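September, Trerkside bench, shoe task, handheld gripper

Started 2:00 pm. Same table as before, shoes laid out at mixed angles. The task is pick up one shoe, set it down next to its partner, let go, back off. All demos by hand with the Morkis gripper, no remote arm today.

Got through 54 demos and kept 39. Most of the rejects were mine -- I closed too early and pushed the shoe along the table before I had it. Two were tracking dropouts when I turned my wrist too far. Those are marked in the log.
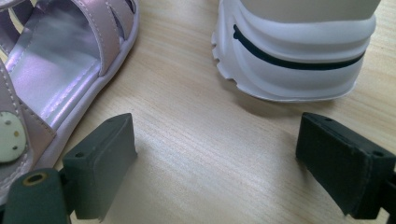
Fingers open between the sandal and the white shoe, nothing gripped yet.

Sandals are harder than closed shoes. If I grab by a strap, the sole swings when I lift. Gripping across the sole works better, but the approach has to be lower and the fingers nearly touch the wood. Slow down for the last bit. The fast approaches looked fine to me and replayed badly in Correa.

Glare on the tabletop is still there. Left the lights alone so this set matches the last one.

To do: check the width reading at full open, it drifted after the break. Rename the folder to prerkeck_shoes before upload. Next session start every demo with the gripper fully open and hold still for a count of 2 before moving.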